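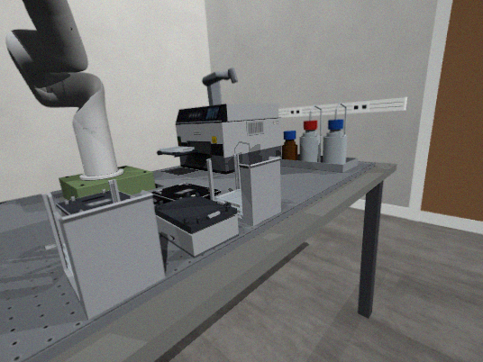
Getting a crisp line where two wall colours meet in a corner?

Posted by Joaquín Salinas, 1 Oct 2023

Hi all, first proper go at painting a room and I've hit a snag. I'm doing the spare room at our place in Painemal, which is going to be part study, part junk room if I'm being realistic. Three walls are getting Tellbridge low sheen in a pale grey and the one behind the desk is going a warmer off-white. The walls themselves came up fine. The inside corner where the two colours meet looks like a kid did it with a texta.

I used the cheap masking tape from the drawer, left it on overnight, and when I pulled it off the grey had bled under it and a bit of the off-white came away too. It's an old plaster corner, so it's not dead straight to begin with. Do I sand the lot back, or can I fix just the line? I've got a 40 mm angled brush and half a tin of each colour left. I'd love to have it sorted before the in-laws come to stay.

glenpatch

Mate, don't sand the lot back! Just cut in again freehand. Takes 20 minutes and a steady hand. I never use tape, waste of money.

morrie_at_home

Freehand is great if you've been doing it for years, but I'd tape it for a first room. Scrape off any ridge with a filler knife, give the edge a light rub with fine paper, and fill the chipped bits. I use Zillance filler but any fine one will do.

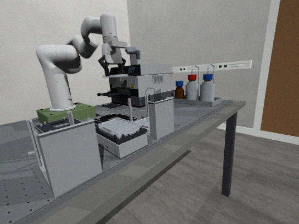
Old corners wander, so forget about following the plaster exactly. Pick the wall you look at most when you walk in and make the line straight from that side, even if it creeps a millimetre or two onto the other one. With soft colours you get away with plenty. Look at the cream wall meeting the light grey one in the picture, it's a gentle change and the corner still reads as a clean upright. If yours were navy and white I'd be a lot fussier!

Here's how I do the line. Paint the lighter colour a little way around the corner and let it cure for a few days (a week if it's cold, we had a shocker of a June for this). Run a low-tack tape down the corner, I like the Imeo one - press the edge down hard with a plastic card. Brush the lighter colour over the tape edge first. That fills any little gaps. Once it's dry, do your darker colour over the top, two thin coats, and pull the tape back on itself while the last coat is still wet.

lorikeet_lou

What Morrie said about sealing the tape edge. Changed my life, no joke. Also keep your leftover paint and label the lids, I write a letter and number on mine and the same on a bit of card in the shed, so I know which tin goes with which room.

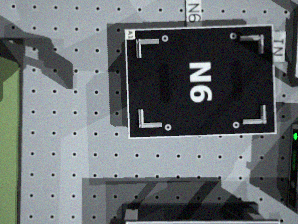 Bold white N6 on black, easy to spot against a light grey board full of holes

Paint pen works better than texta on the lids, by the way. Mine rubbed off the first summer and I had to open every tin to find the laundry colour.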